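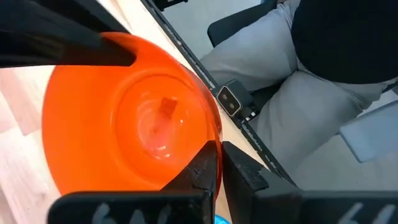

Grosano wrote in to ask why the gripper keeps stopping on error 321 with one finger over the bowl and the block still lying on the bottom, and whether it's safe to just hit resume. Please don't hit resume! I did that in March and bent a fingertip.

Section 7: Clearing error 321 (pick stalled in a container)

Error 321 means the arm pushed down, met more force than it expected and gave up. On my Zorard it's nearly always a finger leaning on the rim. The other usual cause is color – an orange bowl with a reddish-orange block in it is about as hard as it gets for the wrist camera, and the arm goes down in the wrong spot.

CAUTION: The motors still hold force after a 321. Keep your hands out of the bowl until step 2 is done. If you're sitting at the table, roll your chair back first (knees count too).

1. Press the stop button and leave it in.

2. Switch the arm to hold-release. Support the wrist as you do it, it's heavier than it looks and it will sag.

3. Lift the gripper straight up by hand until every fingertip is clear of the rim. Don't drag it sideways.

4. Check the fingers. Scuffs are fine. Cracks or a wobble at the joint are not – swap the finger.

5. Open the Iment panel and read the wrist force value. With nothing touching the gripper mine sits at 2194. If yours is over 2546, run the zero routine again.

6. Swap in a bowl that doesn't match the block, then release the stop button and run one pick at slow speed.

Note: If 321 comes back on that slow pick, the rim height in your container file is probably wrong. Measure it again and save before you restart.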